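Culus Bench Automation Program
Progress report to the funder, second reporting period
Prepared by the Culus project office, August 24, 2024

1. Scope of this report

The report covers work on the safety rules for small manipulator cells at the Pleltden site. Under the grant agreement the project must deliver a written operating standard for bench cells, a component acceptance procedure, and a record of trials. Budget matters are reported separately.

2. Status of deliverables

The operating standard is in its third draft. Sections on cell layout, speed limits, access during motion, and lockout have been reviewed by both partners and are frozen. The section on stop functions is open, for the reasons set out in part 4.

The acceptance procedure for safety components is complete and has been in use at Pleltden since the start of the period. The trial record stands at 2804 logged pick attempts, of which 465 were made under the current draft of the standard. Earlier attempts were made under the previous draft and will be kept as a separate set. They will not be merged in the final tables.

3. Work on the bench cells

The main handling task in this period was sorting loose emergency stop buttons before they go to acceptance testing. The parts are awkward for a two-finger gripper. They are roughly cylindrical, the actuator cap is wider than the body, and a button lying on its side may roll when touched. The draft standard therefore limits closing force and requires the gripper to take the body of the switch and leave the cap alone. A cap that has been gripped or pressed during handling is treated as actuated, and the part goes back to the start of the acceptance procedure.

Layout rules were applied to the same cells. Fixed storage may stand on the work surface if its position is entered in the cell file and the planned path clears it. Cabling within reach of the arm must be listed in the cell file too, with the lowest point of any hanging loop measured and entered as a keep-out height.
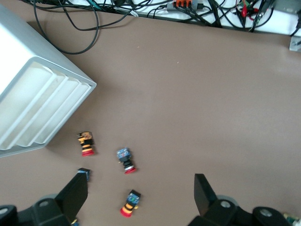 Figure 1. Emergency stop buttons on the bench at the gripper, with the drawer unit at left and cabling along the rear rail.

Three changes to the draft came out of this work:

Keep-out heights are now measured again after any change to the wiring. The earlier text asked for one measurement at setup.

Parts awaiting test must stay separate from the stop devices that protect the cell. A loose button may not be wired in as a temporary replacement, even if it is of the same type.

The open gap between the fingers must be recorded for each part type. The operator checks the entry before the first pick of a run.

4. Stop functions

The open question is whether a cell may resume automatically once its stop device has been reset. Culus holds that reset must only permit a restart, and that a separate, deliberate start command is needed. Starnari, which supplies the cell controller, has built its software this way but asked for an exception for the gripper, so that a held part is not dropped when power returns.

The current wording keeps gripper force during a stop where the part could fall, and forbids any change in finger position until the start command is given. Starnari has accepted the first half. The second half needs a controller update, which is now in bench testing at Cuautle.

5. Deviations

Up to five runs in the period were started without a signed cell file. The exact number is uncertain because two of the paper logs overlap. The attempts from these runs have been left out of the figure of 465. The controller now asks for a cell file number before it will enable motion.

Training on the revised lockout section was planned for this period and has slipped. The material is written, but the section references changed with the third draft and have to be corrected first.

6. Next period

Close the stop function section after the Cuautle tests.
Complete lockout training at Pleltden.
Extend the part type list to selector switches and indicator lamps.
Issue the operating standard for outside comment in October.

No change to the end date is requested. If the controller update fails its tests, the stop function section will be issued with the exception removed, and cells will be required to run with a catch tray under the carry path.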